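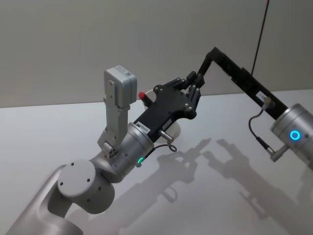 Fig. 1. Left arm and right arm meeting over the table, cup in the left gripper.

Week 3 handout: comparing grippers on the two-arm bench

Right, so last week was all arms and this week is all hands. I've put the Wattimena notes on the course page if you missed them (please read the bit on wrist mounts, it'll save you an hour).

Have a look at the left side of Fig. 1 first. The sensor module sits up on a bracket above the wrist, and I'm fond of that layout for bench work, but it does mean the palm plate can get between the sensor and whatever you're holding. A cup tucked behind the palm is a good case to think about! Sketch what you reckon the module can see from up there, then compare with your partner.

Now the cables. Both arms have a thin one looping near the gripper, and when the two tips come this close together you need to know where the slack goes. Move the wrist through its full turn by hand-jog, slowly, before you run anything.

For the lab itself:

Start with the Unilov controller on the slow profile. Do 2 passes with the cup empty and write down where the fingers touch it.
Swap to the Nuncombe controller and repeat. Same start pose, same cup, no fiddling with the grip force in between.
Then try a handover from left to right. Go gently, those cups squash.

My own log from the Plesham bench has almost 400 grasps in it, and the messy ones taught me the most, so keep yours. Log files go in the shared folder, named by bench and pair.

One more thing on shadows: with the overhead light on, they fall quite crisply on the white top. If your segmentation picks up a second gripper, check that before you blame your code.

Write-ups by Tuesday, two pages at most, plots included.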